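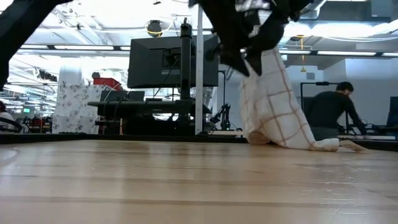
# Moss on Purpose: A Shade Garden Behind the Kurken Building

Project report, Introduction to Horticulture, spring term

## 1. What we set out to do

The strip behind the Kurken Building gets sun for a short stretch before lunch and none after that. Grass has been planted there more than once. Each time the grass has considered its options and left. Moss moved in without being asked, and our group proposed to stop fighting it and see whether a moss lawn could be grown there deliberately, on a student budget of $200.

We wanted to know two things: which planting method covers bare soil fastest, and how much weeding a moss lawn needs in its first season. The books say "very little." The books were not there in May.

## 2. Site and soil

The bed is a rectangle of 128 square feet with a downspout at one end and a bike rack at the other. The soil is heavy clay, compacted by years of people cutting the corner. Our first test put the pH on the acid side, so we skipped the sulfur treatment and saved a little money, most of which later went to replacing a rake.

We raked out leaves and dead grass, pulled the roots we could find, and firmed the surface by walking on it in flat shoes. It was the only task the whole group volunteered for.

## 3. Methods

We divided the bed into 24 plots and gave each one of three treatments:

- **Sheets.** Pieces of live sheet moss from Canutmont Nursery, pressed down and pinned with bent wire.
- **Fragments.** The same moss crumbled by hand, scattered, and tamped.
- **Slurry.** Moss blended with buttermilk and painted on with a brush, as recommended by a great many websites.

All plots were misted morning and evening for the first month. Halfway through the project we switched from a watering can to a Monow hose nozzle, after the can washed two fragment plots into a third one. That third plot did very well and was left out of the results.

## 4. Results

Sheets looked finished on the day they went down, and most stayed that way. A few curled at the edges near the bike rack, where the wind gets in. Birds flipped several over looking for bugs and did not put them back.

Fragments did nothing visible for five weeks. Then they greened up in patches, and by the end of the term they had closed over more ground per handful of moss than the sheets had.

The slurry plots grew mold. They also had a smell, which was raised with us by people on the second floor. We scraped them clean and do not plan to discuss the method further.

Weeding was heavier than we expected. Maple seedlings were the main problem, followed by a creeping thing we identified three different ways using the Awasthi field key.

## 5. Costs

We spent $125 on moss. The rest went to wire, pH strips, the nozzle, the rake, and buttermilk.

## 6. What we would change

Start in early fall, when the rain does the misting. Use fragments for the middle and sheets along the edges. Put a stepping stone where people cut the corner, as they are going to do it anyway. We would also lay netting over the sheets until they take hold, and ask the second floor about their windows first.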